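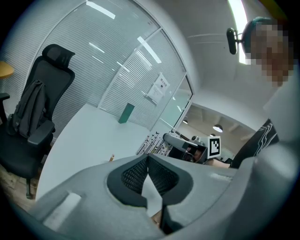

Hand-held gripper at the desk, with a second one beside the rack.

Home | Kitchen | Workshop | Buying Tips | Ask Us

Last updated: May

Filed under: Tools & Gadgets, Before You Buy

Every few weeks a reader writes in wanting to know what it costs to get into gripper work at home. The sellers will quote you the gripper. Read that number, then put it aside and price the rest.

Ledis lists its starter hand-held at 960 dollars. No marker board, no spare pads, no head strap. Once I had added those and the shipping from Clanville, I was looking at a different purchase. Ask for the full parts list in writing before you talk price. If the salesman says "everything you need," ask him to name it.

Tips for the desk:

Clear the bench first and measure what's left. A gripper body is bulky and it wants a place to sit between jobs. A plain rack will do.

Don't pay for a special table. Any desk that doesn't wobble is fine.

Buy one. Use it for a month. The two-unit discount from Sonititz was 20 dollars when I looked, and that's a poor reason to own two.
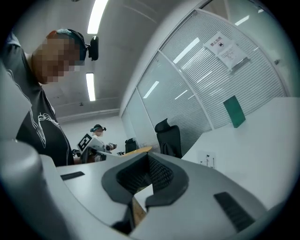

Clanville Shared Workshop – Equipment Buying Group

Plan on people as well as hardware. Two people with a gripper each need elbow room, and anything worn on the head gets old fast if the strap is cheap. Try the strap on for 20 minutes before you order. I set aside 100 dollars for pads, straps and printed markers, and I would not go lower.

Batteries: the Ots brochure promises a full day. I'd want to see that on a Monday with the thing in regular use. Get the return terms too. Theirs gives you 48 hours from delivery, so don't let the box sit in the hall over a weekend.

As for whether any of this will lead to a robot that puts away your dishes, I have my doubts. Budget as if it won't.

Kazimiera Krajewska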